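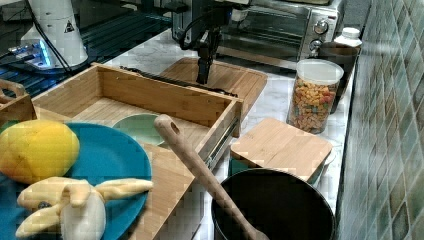

Posted in: Home & Land > Oil, Gas & Mineral Rights > Leases and Royalties

Royalty check shrank to almost nothing, is this normal?

Tamara Coman
Hello everyone, and I'm sorry in advance if this has been covered, I did try searching but I kept ending up in threads about wind leases. My aunt left me a small mineral interest under what used to be the family place outside Tultedberg. I don't own the surface anymore (my uncle's side sold that years ago), only a sliver of what's underneath. There are three oil wells on the unit, and the operator is a company called Fundden, who took over from the old operator last December.

Under the old operator I got a check every month, never a fortune but nice to have, and it paid the phone bill and then some. My last one from them was $99. Since Fundden took over I have had exactly one payment, for $45, and then nothing at all this spring. The stub that came with it has a whole column of deductions I never saw before, one marked "GATH" and one marked "CMP," and my decimal interest looks different too, though I'd have to dig out an older stub to be sure of that. I called the owner relations number and a very nice young man said my account was "in pay status with a minimum," and I thanked him and hung up and realized I had no idea what he'd told me!

So is this just oil prices, or should I be worried? Are they allowed to take those deductions? I have the original lease in a folder, but it's a photocopy of a photocopy and I get a headache reading it.

Lindiwe Khumalo
Hi Tamara, and please don't apologize, we have all been there. I handled my mother's royalties for years and I think you've got three separate things tangled together, so let me take them one at a time.

The "minimum" is the easy one. Most operators won't cut a check until you've built up a certain amount, and they hold your money until you reach it or until they do their yearly payout. The new company may simply have a higher minimum than the old one. Many of them will lower it if you write and ask, and your state may have a rule about how low they have to go on request. It's still your money while it sits there.

The deductions are GATH for gathering and CMP, which is almost certainly compression. Those usually go with gas, so look at the product code on the same line. Oil wells often make some gas too, and it gets paid separately. Whether they can charge you depends on your lease and on your state, and I'm afraid that means the headache photocopy. Look for the paragraph headed "Royalty" and see if it says "at the well" or "free of all costs" or anything along those lines. Then check any typed pages stapled on the back, as that's where the good wording tends to hide. If your copy is hopeless, the county clerk should have the recorded one. Ours was at page 1611 of a book I could hardly lift, and the lady at the desk printed it for me while I waited.

Now the decimal is the one I'd really chase. It should not change just because the operator did. Find an old stub and compare every digit, and make sure you're comparing the same well and the same product. If it's different, write to the division order department (write, don't call, and keep a copy) and ask them to show how they calculated it. Put your owner number on every page. When Mom's wells changed hands they had keyed in one of her zeros twice, poor thing, and it took two letters but they did pay the difference.

Majdi Smadi
prices go up and down, mine are lower too. wouldnt lose sleep over 45 bucks

Réka Bozsik
Lindiwe's answer is very thorough, so just a little to add. Check the production month on the stub as well as the check date, because they can be a couple of months apart, and after a sale some months get paid by the old company and some by the new one. You may have a gap that belongs to the seller. Your state's oil and gas agency probably posts monthly production by well, too, so you can look up whether all three were even pumping. One of mine was shut in for repairs a good long while and the first I knew of it was from that website. And do make sure Fundden has your current address and tax form! A missing form can mean money withheld, or an account put on hold until they get it.

Tamara Coman
Oh, you are all so kind, thank you. I found an older stub in the desk and the decimal IS different, the last four digits don't match at all. The letter went out 3rd July with copies of both stubs, and I've asked about the minimum in the same envelope. The clerk's office is next on my list.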